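# Skotik planner: questions we get a lot

Lerato Molefe and I (Anel Ntuli) keep this page going between releases, and we add to it whenever the same question lands in the inbox for the third time. It covers the planning and control side of Skotik on a two-arm tabletop cell. For wiring and mounting, please see the Sosunport build notes, which are in much better shape than they used to be!

## What does Skotik do that my arm driver doesn't?

Your driver moves joints. Skotik sits on top of it and decides where both arms ought to be over the next little while, checks that they won't run into each other or the walls, and hands the driver a stream of joint targets. If you only have one arm and nothing nearby to hit, you may find the driver is plenty, and we won't be offended.

## Why is the bag-packing task the one you always recommend starting with?

Mostly because it's cheap and it finds your mistakes quickly. All you need is an open paper bag standing on the table and a few light, crinkly things to put in it. A paper bag has a soft rim that changes shape when it's bumped, so any offset in your calibration shows up early, and the planner has to come in from above with the gripper instead of sliding across.

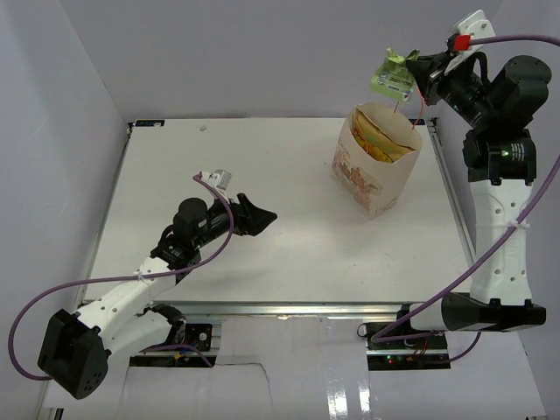

We'd suggest running it at the slow profile for your first afternoon, then moving up once the approach heights look sensible to you. The release height is its own setting, `release_clearance`, and the default of 44 millimetres above the detected rim suits most lunch-sized bags. Taller bags want the arm's upper limit raised as well, or the planner will (quite politely) refuse the goal.

## Can I run perception and planning on the same computer?

You can, and we do it on our own bench. Give the planner its own core if you're able to, as the Flakov segmentation module is a greedy neighbour and will happily take everything you leave lying about. The controller loop runs at 100 hertz, and the log will print a warning each time it misses a cycle. The odd one at startup is fine. If they keep coming, lower the camera rate first and see if that settles things down.

## The planner says "no shared path". What have I done wrong?

Probably nothing too serious. It means each arm has a path by itself, but the two can't be timed so that they stay clear of one another. Try parking the idle arm on its own side, or turn on `yield_order` so that one arm always waits. Lerato prefers the second option and I prefer the first, so take your pick.

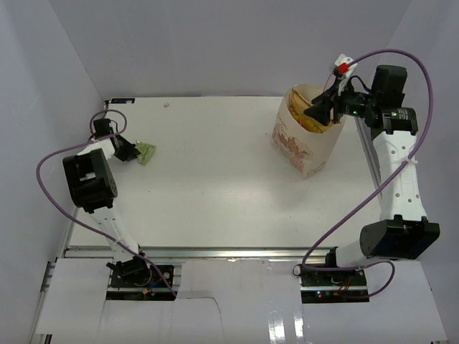

## Where are the recorded runs kept?

Each run goes into its own folder under `~/skotik/runs`, named by start time, with the joint log, the planner decisions and the camera frames side by side. You can change the location in `paths.yaml`, and it's worth doing if your home drive is small.

## Do old Montoya config files still work?

They load, though you'll see a notice about the renamed colour thresholds. Run `skotik migrate` on the file and it will write a fresh copy next to the original, leaving yours untouched. Error 69 during migration means the joint limits section is missing, so copy that across from the sample file and try again.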